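Bololley and Premari open refill and sorting program for office break rooms

4th August — Bololley, a supplier of break room furniture and kitchen goods, announced today that it is starting a refill and sorting program together with the cleaning company Premari. The program is called Mito, and it is made for small offices, waiting rooms and study rooms where many people share the same table and leave their drinks behind.

The idea came from the daily work of the Premari cleaning teams. In the evening they find bottles with a little water left in the bottom, caps in one place and labels in another, and cups lying on their sides. All of these must be emptied and separated by hand before they can go to the right bin. Until now this work was not written in most cleaning contracts, and every team did it in its own way.

"A bottle which still has water inside is a small thing, but it makes the whole bag heavy and the paper in it becomes wet," said Howard Entwistle, director of operations at Bololley. "We wanted to give people an easy place to pour out the rest, close to where they sit. If they must walk to another floor, they will leave it on the table. I do the same myself."

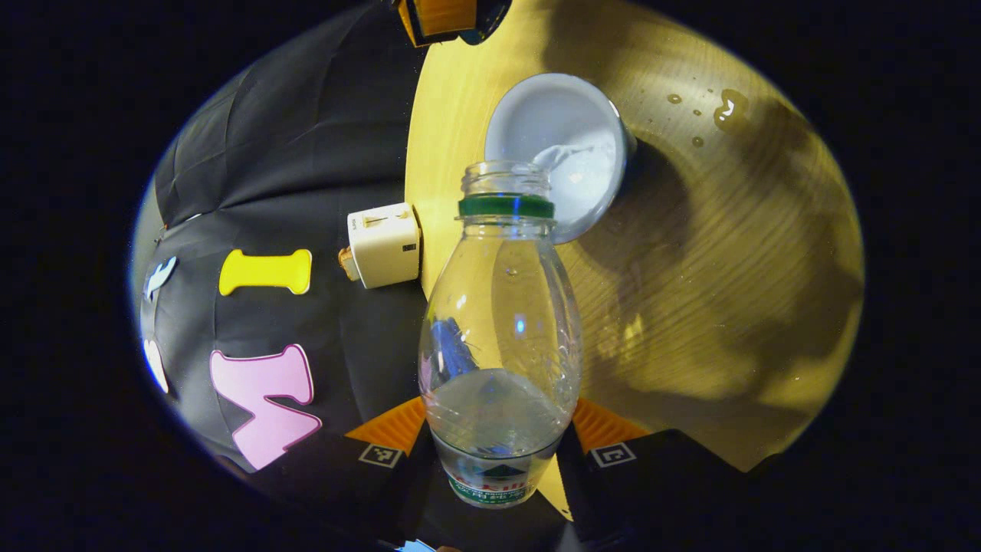 Each room in the program receives a pouring station with a removable tank, a rack for cups and separate openings for bottles and caps. The station stands beside the table and needs no connection to the water pipe. Premari empties the tank at every visit, wipes the table and puts the cups back on the rack. Offices which already have their own bins can keep them and order only the tank and the rack.

The stations were tested from February in 20 rooms at the Kaewsai business center. During the test, the opening for caps was moved to the front, as visitors did not notice it on the side. The handle of the tank was also made longer after a request from the evening team, who found the first one difficult to carry when the tank was full.

"At first we put a long instruction on the wall, and it was read by very few visitors," said Nanami Tsuji, who is responsible for the program at Premari. "Now there are only two lines: pour the water here, put the bottle there. For us it is more important that the table is clear in the morning — then the first person who comes in can sit down and begin to work."

Bololley has prepared 3000 stations for the first delivery. Orders of 10 stations or more include one training visit for the local cleaning staff. The station is offered in white and dark gray, and spare tanks can be ordered separately. Companies with an existing Premari contract can add the service without signing a new one.

Questions about delivery and contracts can be sent to the Bololley sales office. Product sheets and cleaning instructions are available from the Premari customer desk.

Related news
Premari adds evening service for shared study rooms
Bololley introduces round tables for small break rooms
Kaewsai business center renews its kitchen areas
How to order spare parts for Bololley cup racks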